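I got the developer of Clevix on a call in October, and I'll admit I went in a skeptic (I've been burned by video converters before!). Why another one?

"Because I had 277 old clips and every program choked on five of them," she told me, laughing. The Mac version came first, and she says the Windows build took nearly 200 evenings.

I asked what people complain about most. "Subtitles. Always subtitles!" The next update should keep them in sync when you save to MP4. 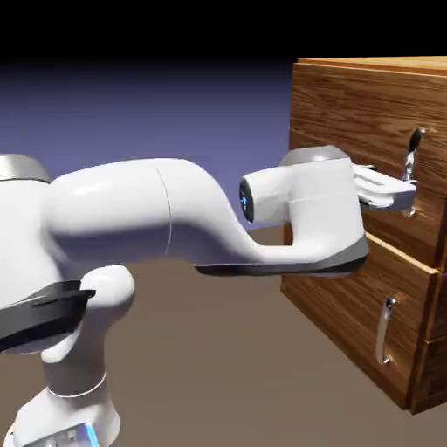
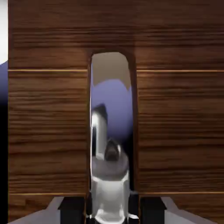 What's coming next

Batch renaming, she says, and a preview window you can resize. I can't wait for that one.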